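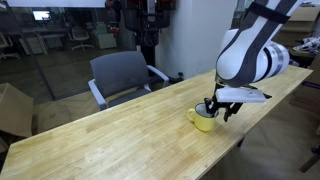
**Teguh Harahap**
*Perception and grasp planning, Wirnurska*

# Getting your planner to pick up a mug from the inside

I put off writing this one for ages, mostly because my first three goes at inside grasps were embarrassing. But people keep emailing me to ask how to stop their planner from going for the outside of every cup (and then swearing at the handle), so let's do it properly.

I'm assuming you've already got Dredo running with a calibrated depth camera, and that you can send your arm a pose and trust it to get there. If you can't, fix that first! Nothing below will save you from a bad hand-eye calibration. I lost a whole arvo to that once, happily tuning the wrong file.

## Find the rim, forget the rest

A mug is a pain to fit a full model to. Glossy glazes give you holes in the point cloud, and the handle drags your centre estimate sideways. So I only fit the rim.

Crop the cloud to the table region, drop the table plane, and keep the top 8 mm of whatever's left standing. Then run a circle fit on that slice:

```yaml
rim_fit:
 slice_height_mm: 8
 max_iterations: 500
 inlier_tolerance_mm: 2
 reject_handle: true
```

`reject_handle` throws out any cluster that sticks out past the fitted circle and then refits. Leave it on, even if your handle sits well below the rim. Some mugs have handles that come nearly all the way up, and you'll be glad of it later.

Have a look at the fit in the viewer before you go any further. You want a circle sitting on the lip, with the normal pointing straight up. If it's tilted on a flat table, your slice is too thick, or your table plane is off.

## Tell the planner it's allowed inside

Out of the box, Vundano treats every object as a solid lump. Fair enough, but it means fingers inside a mug count as a collision and the planner will never even consider it. You need to mark the object as hollow:

```yaml
object:
 shape: open_cylinder
 grasp_mode: internal
 max_insertion_mm: 80
```

That last value is a ceiling for the whole cup shelf, so set it per object if your cups are shallow. An espresso cup with that setting will end with your fingers pressed into the bottom of it and the arm throwing a fault. Ask me how I know.

The finger order matters too. For an internal grasp the fingers go in *closed* and then open against the wall, so you have to flip the pre-grasp and grasp widths. Vundano doesn't do it for you (I've filed an issue), and if you forget, you'll come down with the fingers spread wide and clip the rim.

## Come in from straight above

I use a two-part approach: a free-space move to a pose above the rim centre, then a straight Cartesian descent along the rim normal. Don't let the sampler plan that last bit. It'll find something clever and curly, and clever and curly has no business near ceramic.

```python
hover = rim.centre_pose(offset_z=0.08)
arm.move_free(hover)
gripper.close()
arm.move_linear(rim.insertion_pose())
gripper.open_until_contact()
```

Because the grasp is close to symmetric, you can spin the wrist to whatever angle suits the arm. I let the solver pick the one furthest from its joint limits. If you want the handle to end up facing a particular way when you put the mug down, store its direction before you grasp, while the camera can still see it properly.

## Opening without overdoing it

`open_until_contact` watches the finger current and stops when it climbs. Start with the threshold low, lower than feels sensible, and nudge it up until the mug doesn't slip on a slow lift. Test with a plastic cup until you trust it.

If it stops too early, check friction in the finger joints before you touch the threshold. Ours needed a clean, and I'd spent ages blaming Lambrakis, our little force monitor, which was reporting everything perfectly well.

## Still missing

Mugs lying on their side. The rim fit works okay, but the descent has to become a sideways slide and the table gets in the way of the palm. I've got a half-working branch for it and I'll put the config up once I stop changing it every day.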